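한달살기 짐, 백팩 하나로 진짜 되나요? (노트북 들고 일하면서)

질문 | 여행준비·짐싸기 게시판 | 작성일 14/09/2019 | 조회 2,845 | 채택 시 내공 1,000

안녕하세요, 눈팅만 하다가 처음 글 써봐요ㅎㅎ

내년 1월에 엔드소프(Endthorpe)라는 작은 동네에서 한 달 지내게 됐어요. 숙소는 Grullatwood라는 게스트하우스로 잡았고요, 놀러만 가는 건 아니고 평일 낮에는 노트북으로 일을 해야 해요. 번역 쪽이라 장비가 많이 필요하진 않은데 그래도 노트북, 충전기, 마우스, 이어폰, 종이사전(네... 아직도 씁니다) 이 정도는 들고 가야 하거든요.

문제는 숙소가 언덕 위에 있고 엘리베이터도 없대요. 후기 보니까 캐리어 끌고 올라가다가 바퀴 나갔다는 사람도 있고, 역에서 131번 버스 타고 내려서도 돌길을 한참 걸어야 한다고 하고요. 그래서 이번엔 캐리어를 아예 포기하고 가방 하나로 가볼까 하는데, 제가 평소에 1박 2일 가면서도 신발을 세 켤레 챙기는 사람이라 감이 전혀 안 와요.

궁금한 건 이거예요.

겨울옷이 들어가는데 가방 하나가 가능한 얘긴가요? 옷은 몇 벌이나 가져가야 하는지, 그리고 일하는 짐이랑 생활 짐을 한 가방에 섞어도 괜찮은지요. 매일 카페 나갈 때 그 큰 걸 다 메고 다니는 건 좀 아닌 것 같아서요. 참고로 지금 집에 있는 건 대학 때 쓰던 배낭이랑 Pukimia 여행용 백팩인데, 푸키미아는 언니가 안 쓴다고 준 거라 새 거나 마찬가지예요. 새로 사는 건 가능하면 피하고 싶어요. 이미 숙소비로 통장이 텅 비었어요ㅠㅠ

해보신 분들 경험담 좀 나눠주세요! 실패담도 좋아요.

답변 1

됩니다. 옷을 줄이세요. 빨래 자주 하면 돼요.
저는 두 달도 갔다 왔어요.

답변 2 (질문자 채택)

오 저랑 상황이 너무 비슷해서 로그인했어요! 저는 작년에 다른 동네에서 다섯 주 있었고 그때도 겨울이었어요. 일은 교정교열이고요. 결론부터 말하면 가능은 한데, 첫 주에 좀 불편하고 그 다음부터는 오히려 짐이 없어서 편했어요. 근데 저도 처음엔 실패해서 현지에서 택배로 짐을 집에 보냈답니다... 택배비가 가방값만큼 나왔어요. 그 돈이면 맛있는 걸 몇 번을 먹었을지 아직도 생각나요.

겨울옷부터 말씀드릴게요. 부피 큰 건 그냥 입고 가세요. 패딩, 제일 두꺼운 니트, 제일 무거운 신발, 이렇게 셋을 몸에 걸치고 출발하는 거예요. 기차 안에서는 좀 덥고 모양도 안 나요. 저는 앉자마자 벗어서 무릎에 올려놓고 베개처럼 썼어요ㅋㅋ 가방에 들어가는 건 얇은 옷들만요. 내복 종류가 생각보다 일을 많이 합니다. 두꺼운 스웨터 두 벌 넣을 자리에 얇은 내복 세 벌이랑 셔츠가 들어가고, 겹쳐 입으면 추운 줄 몰라요.

벌수는 사람마다 다르겠지만 저는 양말이랑 속옷만 일주일치 가져가고 나머지는 사흘치로 돌렸어요. 숙소에 세탁기가 있는지 꼭 물어보세요! Grullatwood는 제가 안 가봐서 모르겠는데 이런 데는 세탁기는 있어도 건조기가 없는 경우가 은근히 많아요. 1월이면 창문도 못 열고 방에 널어야 하니까 잘 마르는 천으로 가져가시는 게 속 편해요. 저는 청바지 한 벌이 안 말라서 이틀을 축축하게 다녔습니다. 청바지는 한 벌도 많아요 진짜로.

신발은... 세 켤레 챙기신다는 말에 웃었는데 저도 그랬어요. 신고 가는 거 하나, 숙소용 가벼운 슬리퍼 하나로 끝내세요. 구두 신을 일이 한 달 동안 한 번은 있을 것 같죠? 없어요.

그리고 일 짐이랑 생활 짐 섞는 문제요. 저는 이게 제일 중요하다고 봐요. 큰 배낭 하나에 다 넣고 가되, 그 안에 얇은 가방을 하나 접어 넣어 가세요. 현지 도착하면 큰 배낭은 옷장이 되고, 얇은 가방이 출근 가방이 되는 거예요. 접히는 에코백은 어깨가 아파서 비추고요, 노트북 들어가는 얇은 백팩이나 어깨끈 달린 노트북 가방이 좋아요. 노트북을 그 가방에 넣은 채로 큰 배낭 등판 쪽에 세워 넣으면 완충도 돼요. 대학 때 배낭은 안 봐서 모르지만 푸키미아가 새 거나 다름없다면 그걸 큰 가방으로 쓰고, 출근 가방만 집에 굴러다니는 걸로 찾아보세요. 안 사셔도 될 것 같아요!

카페 얘기가 나와서 말인데, 저는 Qiu라는 찻집에 거의 매일 갔어요. 엔드소프는 아니고 제가 있던 동네요. 콘센트 자리가 하나뿐이라 아침 일찍 가서 앉았는데, 차 한 잔에 2,000원이라 눈치가 보여서 늘 빵까지 시켰더니 한 달 만에 바지가 안 맞더라고요. 가져간 바지가 두 벌인데 둘 다 안 맞으면 어떻게 되는지 아시죠...ㅋㅋㅋ 허리가 고무줄인 걸로 하나는 꼭 넣으세요.

제가 지금 쓰는 순서를 적어볼게요. 거창한 건 아니고 몇 번 망하면서 굳어진 습관이에요.

1. 출발 일주일 전, 가져갈 걸 전부 침대 위에 꺼내요. 이때는 욕심대로 다 꺼내도 돼요. 저는 고데기도 꺼내고 요가매트도 꺼내봤어요. 그리고 그 상태로 하룻밤 거실에서 잡니다(침대에 누울 데가 없어서요). 다음 날 보면 절반은 왜 꺼냈는지 모르겠어요.

2. 일할 때 쓰는 것만 따로 모아서 실제로 하루를 그걸로만 일해봐요. 이게 은근 효과가 좋아요. 저는 노트북 받침대 없이 못 산다고 생각했는데 하루 해보니까 책 두 권 괴면 되더라고요. 반대로 마우스패드는 없으니까 미치겠어서 얇은 걸로 챙겼고요. 종이사전도 이때 한번 시험해보세요. 말리는 건 아니에요, 저도 국어사전 들고 다닌 적 있어서 그 마음 압니다.

3. 출근 가방을 제일 먼저 싸요. 넓은 테이블에 눕혀놓고 입구를 벌려서 안주머니까지 다 열어보세요. 지난 여행 영수증이랑 녹은 사탕이 꼭 나와요. 안감이 밝은 색이면 작은 물건 찾기가 훨씬 수월해서 저는 가방 고를 때 겉보다 속을 먼저 봐요. 노트북, 충전기, 이어폰 순서로 넣고 지퍼 칸에는 여권이랑 비상금만요.

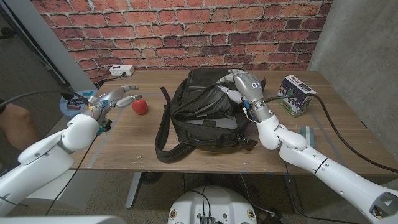 4. 큰 배낭을 쌉니다. 바닥에 슬리퍼랑 세면도구, 가운데에 옷, 등판 쪽에 아까 싼 출근 가방. 옷은 돌돌 말아도 되고 접어도 되는데 저는 마는 게 귀찮아서 접어요. 압축팩은 호불호가 갈려요. 부피는 주는데 무게는 그대로라 신나서 더 넣다가 어깨가 나가요. 제가 그랬어요.

5. 다 쌌으면 메고 동네 한 바퀴 도세요. 언덕이 있으면 꼭 언덕으로요! 집에 계단이 있으면 왕복도 해보시고요. 돌아왔을 때 짜증이 났으면 두 개를 빼고, 괜찮았으면 그냥 두세요. 저는 이 단계에서 드라이기를 뺐는데 숙소에 있더라고요. 이것도 미리 물어보면 되는 건데 왜 안 물어봤는지 모르겠어요.

6. 출발 전날에는 가방을 다시 열지 마세요. 열면 뭐가 들어가요.

아 그리고 멀티탭! 오래된 숙소는 콘센트가 이상한 데 하나 달랑 있는 경우가 많아서 짧은 멀티탭 하나 있으면 삶의 질이 달라져요. 무거운 건 말고요.

혹시 더 궁금한 거 있으면 댓글 주세요. 1월이면 아직 시간 많으니까 천천히 준비하셔도 돼요~ 엔드소프 다녀오시면 후기도 꼭이요!

답변 3

윗분 답변이 자세해서 저는 하나만 보탤게요. 가방 하나로 가는 것도 좋은데, 한 달이면 샴푸 같은 건 가서 사세요. 작은 통에 덜어가도 어차피 일주일이면 다 써요. 저는 그 작은 통이 가방 안에서 터져서 내복에서 한 달 내내 복숭아 냄새가 났어요. 지퍼백은 두 겹으로 하시고요.

그리고 전 압축팩 찬성파입니다ㅎㅎ 니트는 압축팩 없으면 답이 없어요. 대신 펌프 필요한 거 말고 손으로 눌러서 공기 빼는 걸로 사세요. 돌아올 때 펌프가 없어서 가방이 안 닫히면 정말 곤란해요.

질문자 댓글

헉 다들 감사합니다ㅠㅠ 답변 2 채택했어요! 숙소에 메일 보냈더니 세탁기는 있고 건조기는 없대요. 청바지는 눈물을 머금고 뺐습니다. 드라이기도 있다고 하네요! 출근 가방은 집 뒤져보고 없으면 언니한테 또 물어보려고요. 동네 한 바퀴는 이번 주말에 도전해볼게요. 저희 집 앞이 마침 오르막이라...

답변 2 작성자 댓글

건조기 없으면 옷걸이 두 개만 챙기세요! 세탁소에서 주는 얇은 걸로요. 방에 옷걸이가 딱 하나 있던 숙소도 있었어요ㅋㅋ

질문자 댓글

옷걸이 메모했어요. 사전은 그냥 가져가기로 했습니다.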